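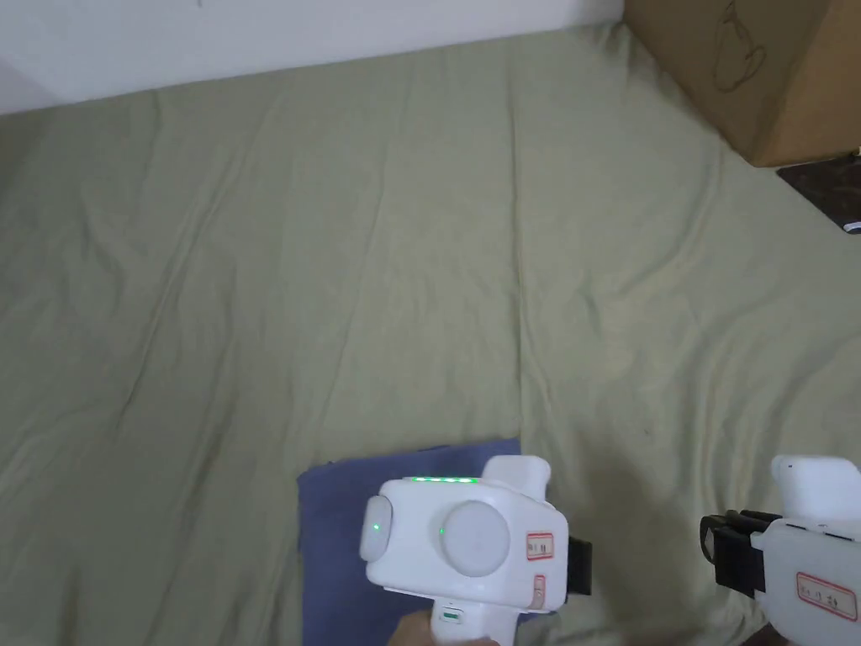 My sister rang in August to ask whether she should hold off buying a tumble dryer. Her reasoning went like this: the robots are coming, the robots fold, and a new dryer would only have to make room for one. I told her to buy the dryer. She has had it several months now and the washing still goes from the drum to the spare bed, where it sits until somebody's arms get involved.

I write about machines for a living and worked in commercial laundries before that, and I get a version of her call quite often. People have seen a clip. In the clip a pair of arms picks up a T-shirt, gives it a small shake, lays it down, folds in the sleeves and puts it on a pile. There is usually music. What people want to know is whether they can have it, and the answer at the moment is no, and I think it will go on being no for longer than the people with the music would like.

Let me be fair to them first. Ten or fifteen years ago a machine that could fold a towel at all was a curiosity, and it took so long about it that you could have driven to the shop for another towel. The new ones are quicker and look less frightened of the cloth. Fovness, whose Larora arms were shown to a few of us in a hired hall in the spring, put a basket of mixed clothes on a table and let it get on with the job. It was a decent show. I timed one shirt at 116 seconds, start to finish, and the shirt came out as a shirt-shaped rectangle that I would have been happy to put in a drawer.

Then I asked if they could do it on a bed.

I wasn't trying to be clever. I fold on the bed, my sister folds on the bed, and most of the people I know who fold anything at all do it there too, as few of us own a big clear table at waist height under bright even light. The answer was that the bed was on the road map. I have been hearing about road maps for most of my working life. A bed is low and soft and gives way when you lean on it. The sheet is made of much the same stuff as the washing, and if you pinch a bit too deep when you go for a sleeve you bring the bedding up with it. People do that as well, of course, and let go and try again without noticing they have done anything. The letting go and trying again is most of the skill, I think, and clips are cut in such a way that you seldom get to see whether the machine has it. 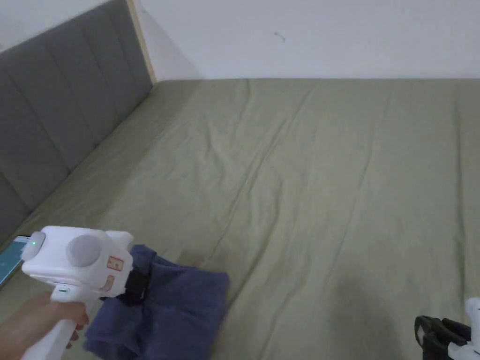

Cloth is a nasty thing to hand to a machine, and it's worth spending a minute on why. A mug is the same shape whichever way up you put it. A jumper has no shape of its own to speak of. Drop it twice and you get two different jumpers. The neck is somewhere inside, one sleeve has gone up into the body, and the label you were hoping to use as a landmark is underneath. Dark clothes are worse, especially navy, as every fold looks like every other fold and even I have to hold a pair of leggings up to the window to find the front.

The old answer was to write rules for all this, and it got stuck. The new answer is to collect a great deal of human folding and have the machine learn from that. Some of it is done by steering the robot's arms from a distance. Some is done with grippers that a person carries in their own hands, so that a bed in an ordinary house will do and there's no need to haul a robot up the stairs. I like that second idea more than I like most things in this business. At least it puts the work in the rooms where the work happens.

I do have a doubt about it, though. When I fold with my bare hands I am using the flat of the palm, the side of the little finger, my forearm now and then, and my chin for anything bigger than a bath towel. Swap all that for two pinching jaws and I am a much worse folder, and a much slower one. So the machine is being taught by a skilled person who has been made clumsy on purpose. That might be fine. The jaws are what the robot will have, so it may as well learn what jaws can do. But nobody should then tell me that it has learned to fold the way my mother folds. It has learned to fold the way my mother would in oven gloves.

Dario Tedesco takes the other side of this, and he has earned a hearing. He ran the finishing floor at Bastos, the linen hire place out at Korside, when I was on the sheets there, and he has since spent more time than I have talking to robot firms about what they could sell to laundries. His view is that I am being sentimental about hands. Palms are overrated, he says, and most of what we did with them was habit. Give him a machine that gets a pillowcase flat and square and he doesn't care if it does it with jaws, suckers or its teeth. He also points out, correctly, that Bastos has had machines that iron and fold flat linen since before either of us started there, and that I never wrote a gloomy essay about those.

No, and I'll tell you why. Those machines work on a bargain. They do one kind of item, fed in by a person, square to the belt, right way up. There was a rota of us whose entire shift was finding the corners of wet sheets and clipping them on, and the machine did everything after that at a speed no human could touch. The hard part of the job was left with us and paid at the bottom of the scale. When I hear that laundries were automated decades ago, I think of my wrists.

So when somebody says a robot can now fold, my first question is who finds the corners. At the Fovness show the clothes had come out of the basket one at a time, all of them dry and all right side out. I asked about that too. A young man with a lanyard told me that turning things the right way out was a separate skill. Well, yes. In my house it's a skill called Sunday night, and it accounts for half the socks.

Then there are the numbers. Fovness gave out a sheet saying that the Larora had finished 59 garments in a row in its own lab without a person stepping in. I have no reason to think it's untrue, and as a piece of engineering I'd be proud of it. But think about what it means at home. My sister has three boys, and I reckon she gets through more than 1,000 garments in a couple of months without trying. If the thing gave up once in every sixty, it would be calling for help every few days on a good run, in conditions it had been practising for. What does it do when it gives up? Does it stop with a sleeve in each hand until she comes in from work? Does it drop the lot on the floor? I'd pay more attention to a firm that put that in its clip than to one that showed me another perfect T-shirt.

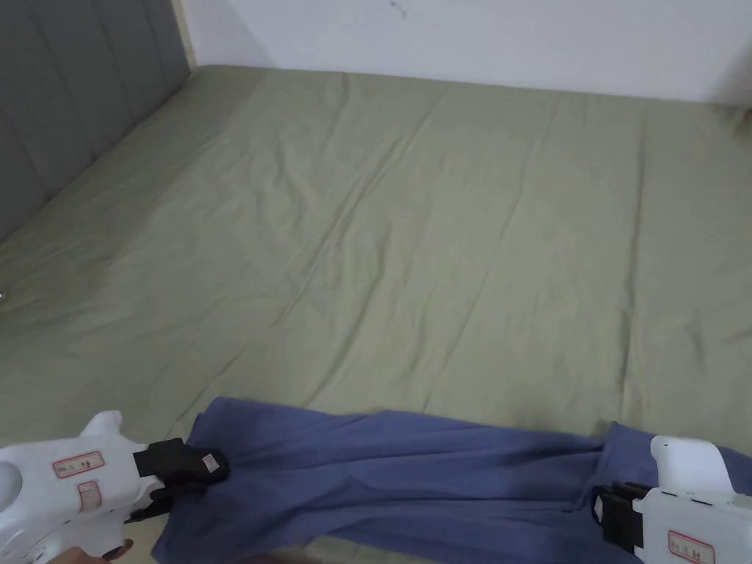
Trousers and long sleeves are where I'd start if I were buying. Anyone can look good with a face flannel. Get hold of something long and soft at both ends and pull it out straight, and the middle still does as it likes: it sags, it bunches, and a fold you didn't ask for turns up near one hand. You and I put that right with a flick. A flick is a very odd thing when you try to say what it is. It's fast, it depends on the weight of the cloth and how damp it is, and you judge it by feel halfway through. I've watched machines do something like one. I have also watched a machine do it three times over to a pair of pyjama bottoms that were getting no flatter, with a patience I found hard to bear.

Dario's reply is that speed doesn't matter at home. If the thing takes all night, let it take all night. You're asleep. I've thought about this one a lot and it's his best point. A dishwasher takes far longer than I do and I wouldn't be without it.

But the dishwasher is a sealed box. I shut the door on it. The folding robot needs a bed, or a table the size of one, kept clear, in a house where the clear surfaces are already spoken for. It needs somebody to bring it the washing and somebody to take the piles away and put them in 7 different drawers, one of which sticks. The fold itself was never the part of laundry that wore people down. Ask anyone who does it. They'll tell you about carrying it upstairs, and sorting whose is whose, and the jumper that should never have gone in on forty. Folding is the bit you do with the radio on.

I suspect it gets picked for the clips for that same reason. It looks like housework and it happens in one spot. Scrubbing round the back of a toilet looks like housework too, and I have yet to be invited to a hall to see that.

Shops and factories are a different matter, and I'd be a fool to lump them in. If Korside got a machine tomorrow that could take a tangled heap of damp sheets and find the corners, slowly, all through the night shift, with one person minding six of them, I think it would pay. I'd even be glad. It's miserable work and it ruins your hands. Dario thinks we'll see it before he retires. He's sixty-one. I've said I'll buy him dinner if he's right, and he has already chosen the restaurant, with a view to annoying me.

For the house, I'd want three things before I changed my advice. Show me an ordinary bed, with a sheet on it that the machine hasn't been introduced to. Tip the basket out in a heap, inside-out things included, and leave the camera running until the basket's done, with the failures left in. And let someone like my sister choose the clothes, from her own floor, that morning. I've put this to Fovness in writing. They were polite about it and sent me a link to the clip.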